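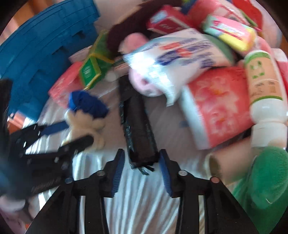
Household odds and ends and toys heaped on a white sheet.

Sorting a Mixed Pile

Every house has a drawer, box or closet floor where toys and household bits end up together. The quickest way to deal with it is to tip everything onto an old sheet and work through it in one go. A light, plain sheet is best. Small parts show up against it, and when you stop for the night you can gather the corners and lift the whole lot out of the way.

Set aside 80 minutes for a closet floor, less for a drawer. Start in the morning if the room is dim later on.

Take the big pieces first. Large plastic parts, boards and anything with long arms hide what is underneath and snag on everything else. Stand them against a wall and don't decide about them yet.

Next, pull out anything that belongs to a set. Slotted or interlocking pieces go in one tub even if you think some are missing. Check the set when the pile is gone, because the missing parts are usually at the bottom.

Soft things go straight into the wash basket. Check tags first. Stuffed toys that can't be machine washed can be wiped with a damp cloth and a little dish soap, then left to dry overnight.

Look over straps, cases and anything with stitching. Loose threads should be snipped close with small scissors, never pulled. A dab of clear fabric glue will hold a fraying end on nylon webbing. If the seam itself has opened, put it with the mending.

Tools with holes or slots collect lint. An old toothbrush and warm water will clear most plastic ones. Dry them standing up so water doesn't sit in the openings.

For storage I use the Teteo clear tubs, the 12-quart size, with 3 to a shelf. They stack well but the lids crack if you lift by the rim. A shoebox is fine for things you use every week. Label the short end, which is the one that faces out.

Things you can't identify go in a bag with the month written on it. If it says September and the bag is still closed at New Year, let it go.

Shake the sheet outdoors before washing it — over a tray if you are still short a screw or a game piece.

Next page: Cleaning Window Tracks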